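Barklow Technical College
Student Robotics Project, Household Manipulation Group
Interim report to the Fuvota Education Fund
Reporting period: second term, ending June

1. Scope

The grant supports a student project on two-handed manipulation of small household objects. Students record demonstrations by hand, label them, train a policy on the labeled set, and test it on the two-arm bench robot in the project lab. The period covered here was given over to recording and labeling. Bench tests began in the last part of the term and are reported in section 4.

2. Staffing and schedule

The project has 7 students, split between recording and software. Two of them joined at the start of the term and were trained on the labeling tool before being given their own sessions. The schedule in the original application had recording finished by the end of April. It ran into May. The delay came from the head mount, which had to be reprinted after the first bracket let the camera tilt downward over the length of a session. The second bracket, cut from sheet aluminum in the college workshop, has held its angle.

3. Recording

Sessions are recorded from head height, looking down at the hands. The task list for the term had four entries: placing, lifting, opening and sorting. The application specified that at least half of the sessions take place outside the lab, on surfaces in ordinary use, with whatever is normally kept there left in place. This condition was met. The lab bench is matte gray and evenly lit, and a model trained only on that surface did poorly in last year's trial when moved to any other table.

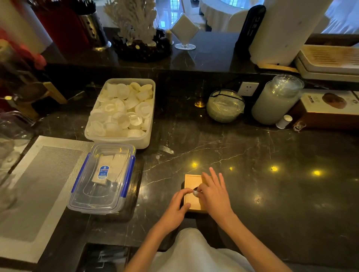 Polished dark stone has been the hardest surface to label. Ceiling lights reflect in it as bright spots, and the automatic segmentation step marks some of these as separate objects. Small shiny metal parts make this worse, as their outline and the outline of a reflection are close in size and brightness. Clear plastic and glass are the next most frequent source of error. Students now correct the masks by hand for every session on a reflective surface, which doubles the labeling time for those sessions. No change to the lighting is planned. Reflections will be present wherever the robot is eventually used.

At the close of the period 68 sessions had been accepted. Sessions were rejected when a hand left the view during contact with the object, or when the time stamps of camera and wrist sensors did not agree. The rejected sessions have been kept for use in checking the filter.

4. Bench tests

The placing policy has been run on the bench robot with the Plumetton gripper fingers. It approaches the target reliably and releases too early. The students traced this to the contact label, which was being set at first touch instead of at rest. The label definition has been changed and the affected sessions are being relabeled. The lifting policy has been trained but not run. Opening and sorting have not been trained.

5. Equipment and spending

The wrist sensors and the storage drives were bought as budgeted. The second bracket was made from workshop stock at no charge to the grant. The line for travel is underspent and we request that the balance be moved to gripper finger pads, which wear faster than expected on the bench.

6. Next period

Relabeling of the placing sessions comes first, followed by a repeat of the bench test under the same conditions. The group then intends to enter the Čierny student manipulation contest, which sets a placing task on a table the teams have not seen beforehand. Entry depends on the result of the repeat test. A data sheet listing surface type, lighting and task for each accepted session will be sent with the final report.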